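Subject: Re: [sim-users] Slanina kitchen pack, worth it?

quick one, typing between meetings.

> On the list last July somebody wrote:
> Has anyone tried the Slanina kitchen scenes from Drosen? We have a
> Marus arm and want to do counter-top pick and place before we
> touch hardware. Trial is 15 days and I don't want to burn it
> on setup. Also is the glass any good?

Yes, on the trial now, day 9. Short version: good scenes, poor docs. Install took me 20 minutes, most of it the license file. Put it in the project folder and not in home like the manual says.

Loaded the long counter layout first. Default object set, default lights, didnt touch anything except the start pose. Floor is very orange. You can change it in the scene file, I left it.

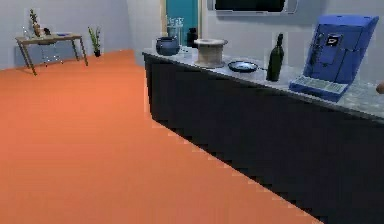 Slanina long counter, stock settings. Coffee machine at the near end, glass stuff way down by the teal door.

Glass: hard to see against the door. Fine if you want a tough case for your detector, annoying if you only want to test grasps. I swap it for the solid set when I'm doing grasps. The green bottle is much easier to pick out.

Coffee machine has a drip tray with a proper grid on it, nice, but check the collision mesh before you try setting a cup down. Mine was one plain box. Support says a fix is coming, no date.

Speed ok. I ran 2,562 resets overnight on one card, no crash. Filano importer dropped the textures on two objects the first time, second import was clean, no idea why.

Price is the sticking point. 3,000 a year per seat and the bathroom pack is extra. For one arm and one student I'd do the trial and then ask for the lab rate, it's not on the web page but they do have one.

Can send my config if you want it, its messy. Havent tried the Marus model myself so can't help with that part, maybe someone else here has?

Back on later, after 4 pm.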